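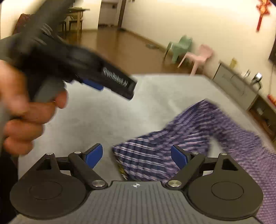

Cleaning Tips I Stopped Believing

By Jingyi Xie
Jun 3, 2021

Vinegar and baking soda, mixed together, make a nice fizz and then a cup of slightly salty water. I bring it up first as I still get it in my inbox every week, usually for drains. Use them separately if you like. Vinegar takes scale off a kettle. Baking soda is a mild scrub for a stained mug. For a slow bathroom drain, buy one of those barbed plastic strips and pull the hair out. Wear gloves.

Freezing jeans to kill the smell. I left a pair in the freezer for 11 days. They came out cold, then warmed up, then smelled the way they had before. Wash them inside out in cool water and hang them up.

Dryer balls. The Tidora wool ones are supposed to cut drying time. I ran the same load of towels with and without, and the difference was two minutes, which I put down to how hard the washer had spun them. Cleaning the lint screen did more. If yours has a waxy film from dryer sheets, scrub it with dish soap and an old toothbrush, rinse, and let it dry before it goes back.

Coffee grounds in the fridge: a fridge that smells like coffee and old onions. Find the onion.

Bread bags. Cusolari sells a lined cotton one for $19 and promises a week of fresh bread. Mine had a hard crust by the third morning. I slice the loaf, freeze it in a regular zip bag and toast from frozen. Don't keep bread in the refrigerator, it goes stale faster in there.

Newspaper on windows. I wanted this to work. Mostly I got gray fingers and ink on the white trim. A squeegee and a drop of dish soap in a bucket of warm water is quicker. Wipe the blade between strokes.

Dull scissors and aluminum foil. Cutting folded foil may knock off a small burr, and they'll feel better for an afternoon. It won't put an edge back on. The hardware store near me sharpens them, and the pair I took in last November still cuts cloth.

A reader asked about the Flimitz grout pen. It's paint. It covers stains fine on dry, clean grout and peels in a shower corner that never dries out.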